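Review: the audio guide of the Clillberg Museum

Visited Jun 8, 2026. Guide used: the Endovar handheld, English version.

My wife and I like small museums about government and public life, so on our trip we stopped one day at the Clillberg. It is in the former residence of the provincial governors and it keeps their letters, furniture, official gifts and some clothes. The entrance is free but the audio guide is not. You pay 4 dollars and leave an identity card at the desk. I want to write only about the guide, because the museum itself has already many reviews and most of them are fair.

The Endovar is a flat device with number keys and one earpiece on a cord. It is lighter than the ones I had in other museums, and after two hours my neck did not hurt. The keys are large and one can press them without glasses. You type the number which is next to the object and the voice begins after a second or two.
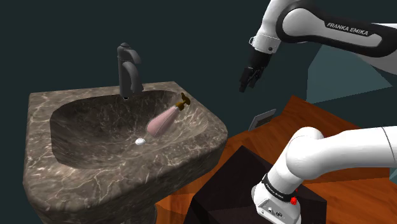 The numbers are my first complaint. They go up to 356, but only a part of the objects have a recording, and the small label does not tell you which ones. In the room with the state gifts I typed five numbers in a row and heard the same polite message, that this item has no commentary. A small ear sign on the label would solve this problem. The printed plan has such a sign for the rooms, so I suppose somebody had the idea and it stopped there.

The recordings themselves are good. The woman who reads has a calm voice and she does not hurry. The best ones are in the Wattimena Room, where the desk of the governors stands. You hear how the desk was carried out by the garden door during a flood, and how one drawer was never opened again. This recording is long, roughly six minutes, and there is a bench, so please use it.

On the upper floor the texts are weaker. For the portraits the guide reads mostly what is already written on the wall, with years of birth and years in office. I wished to know who painted them and who decided which ones hang next to the stairs.
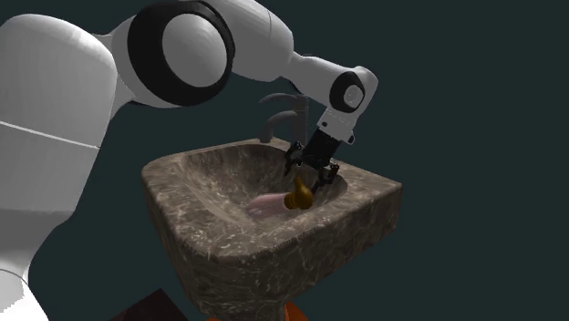 The battery was a small worry. Mine showed 29 percent when I received it, and it went off in the last room, before the exhibition of the inauguration clothes. The lady at the desk gave me another one immediately and was very kind, but I had to walk down two floors and up again. Ask to see the screen before you leave your card.

There is also a version for the telephone, made by Proltomance. My wife used it. It has the same recordings and also a search by room, and this is more practical than the numbers. But you must download it at the entrance, where the connection is slow, and she waited while I was already upstairs. It costs the same.

For families there is a children's tour of 30 minutes on both versions. I listened to the first two stops and they were more lively than the adult ones.

My rating: three and a half stars from five. I would take the telephone version next time and download it at the hotel.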